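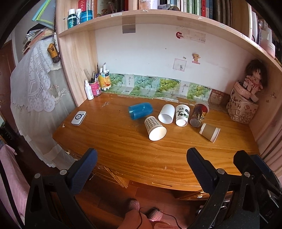

What do you do with takeaway cups when the drink is finished?

I keep them on my desk until I cannot work any more, and then I have one evening of sorting. Today is this evening. I will post here as I go.

1/ First a confession. I rent a room with a desk which was varnished many years before me, orange-brown and very shiny. It has scratches, a pale chip on the edge and a whitish mark near the back. I did not make the chip. I am maybe responsible for one or two scratches.

2/ Six cups tonight, all lying on their sides. I put them like this when they are empty, so I know which ones I can take away. My grandmother did the same with glasses after washing and I never asked her why.

3/ The paper cup with the panda is the one I don't want to throw. Black and white panda, green bamboo, very calm animal. I bought a tea only for the cup. The tea was too sweet.

4/ The blue plastic one is also staying. You can see light through it and it is good for watering small plants. I have two small plants, they live in the kitchen because my room has not enough sun.

5/ The checkered one, beige and white, is going. I had a plan to use it for coins, but I pay for everything by phone now and I have perhaps three coins.

6/ Divya Nambiar asks me in the replies if paper cups can go with the paper. In our building, they can't. There is a sheet by the bins and it says cups go in the general waste, due to the thin layer inside. Please read the sheet in your own building, it can be different.

7/ Plain white cup: no story. Going.

8/ The see-through one with dark red, black and yellow artwork is difficult. It is plastic and it is pretty. I wanted to cut the top and make a pen holder, but I already have a pen holder, the pink one, and I also have a fruit pouch full of pens. How many pens does a person need? I write with one.

9/ Small cup with the brown band in the middle: going. It is a coffee cup for people who don't like coffee very much, two sips and finished. From Voicu, near the station. Their coffee is good, I should say this also.

10/ Short break. I tested pens. Many are dead. I put the dead ones in a bag and the living ones back in the holder. The ruler stays too.

11/ Now the wall. Along the back of the desk I have a strip of packaging from a grape drink, with green grapes repeated again and again and Chinese characters between them. I glued it in September to protect the wall base. One place near the bottom is already torn and the white paper is coming up. Octavian Enache told me to use clear tape over the whole strip. I used no tape. He was right, you can tell him.

12/ I looked for something better and found a wall film from Hultix, 300 cm long. It is more than I need, so if somebody wants to share one roll, write to me. I prefer the grapes but the grapes are paper.

13/ There are also old stickers higher on the wall, and pieces of stickers. I tried warm water with a little soap on one corner. You wait, you rub slowly with a cloth, then you wait again. I will not do all of it tonight.

14/ For the desk itself I use a nearly dry cloth. Old varnish does not love water. I have a 500 ml spray bottle of cleaner from Fuko, but on this wood I spray the cloth first and never the desk.

15/ Result of the sorting: four cups go, two cups stay. I know I said the red and yellow one is pretty. It goes. I was thinking about it for ten minutes and this is too long for a cup.

16/ Update, half past nine. Divya wants the red and yellow one for her paint brushes. So three go, two stay and one moves to the third floor – I think this is the best thing that can happen to a cup.

17/ If you know how to remove sticker glue without hurting the paint, please tell me. I have tried only the soap so far.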